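Snack table and play kitchen: Saturday walk-round
Checked by Benedicta Gyamfi, comments read over by Miklós Szűcs
Sheet 742, Agyeman Room

1. Table top clean and steady. OK.
Comment: I gave it a good lean from every side and it didn't budge, bless it. Please keep using the mild spray and not the strong one, which made everybody's eyes water in August.

2. Toaster oven. OK, with a note.
Comment: The door closes nicely and both knobs turn as they should. I'd still like the plug out whenever the play food is being used, and nothing at all stored on top, however tempting a nice flat surface may be.
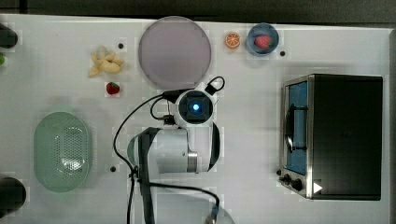 3. Cables kept clear of the table edge. Needs watching.
Comment: I know I go on about this one every time, but a dangling lead is just the thing a small hand will reach for. Aicha has offered to bring some clips from home, and I have said yes please before she can change her mind!

4. Play food in good order. OK.
Comment: I went over the fruit with my reading glasses on, looking for splits and loose bits. The strawberries are fine. The peanut shapes are the smallest pieces we have, so they stay with the over-3s and get counted back into their tub (9 in the tub, says the label) before anyone goes off for their coat.

5. Plates, bowls, mug and colander free of chips and sharp edges. OK.
Comment: I ran a finger round every rim. The colander wants a proper scrub with the little brush, as crumbs do love those holes, and then it can drain overnight.

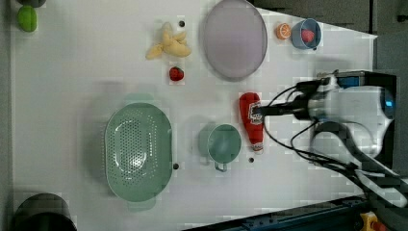
Item 5: green colander and mug, with the ketchup bottle lying alongside.

6. Bottle caps tight. OK.
Comment: The ketchup cap gets a firm twist at every check. Wumpini asked whether we need a spare, and I think one would be very welcome.

7. Emergency stop button within reach. OK.
Comment: Keep bags and coats away from that corner, please, however full the pegs are.

To do: cable clips (Aicha), colander scrub (Wumpini), new label for the oven plug (me).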